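This site uses cookies to remember your preferences. Accept / Manage settings

November, late evening

Back at the hotel by ten. Second hearing day done in Khaemba v. Stostside and I want to get it down before I sleep.

We started with the supply contract again. The clause says disputes go to arbitration "in the capital" and does not say whose capital. Stostside's counsel spent most of the morning on that. They want the seat to be where the buyer is registered. We say both sides signed the terms of reference with the seat written in, and that they can't come back to it now. The chair listened to all of it and wrote very little. I think we are fine on this point but I have thought that before and been wrong.

After the break it was the export levy. The government brought it in 16 months after signing, and Stostside stopped taking deliveries soon after that. Their case is that the levy was a change in law and let them walk away. Ours is that the contract tells the parties to meet and try to agree a new price first, and that they skipped that step. There is one email where they say they are "reviewing options." I read it out twice, probably once too many.

Lunch was 2 sandwiches in the corridor. I called the office and asked for the older shipping records, the ones Skirex kept when they handled the port side. There are 3000 pages and we have put in very few of them. The other side will ask why. I would like to have an answer before they do.
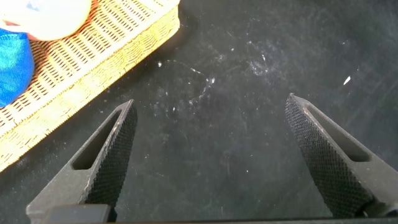 Hiu-tung Liu thought I was worrying about the wrong thing, and that the records would only matter if the tribunal got as far as damages. The real trouble was enforcement, Liu said, with most of Stostside's assets held through Mindum, and Mindum never signed anything.

I didn't have much to say to that. We looked at joining Mindum at the start and decided against it. It would have added months, and the arbitrators might have said they had no power over it. I still think that was the right call on what we knew. But if we win and the award sits in a drawer, the client won't care how sound the reasoning was.

The afternoon went to their pricing witness. He was good. He kept his answers short and agreed with me when there was no harm in it. I got him to accept that the market had gone up, so the levy did not wipe out the whole margin. He would not give a number. I left it there.

Tomorrow is the damages expert, starting at 10. I have to cut my questions down. I also need to ask the client again about the side letter — they say there was none, and I keep finding sentences that read as if there was.

Rain all evening. Shoes are by the radiator. I'll do the questions in the morning.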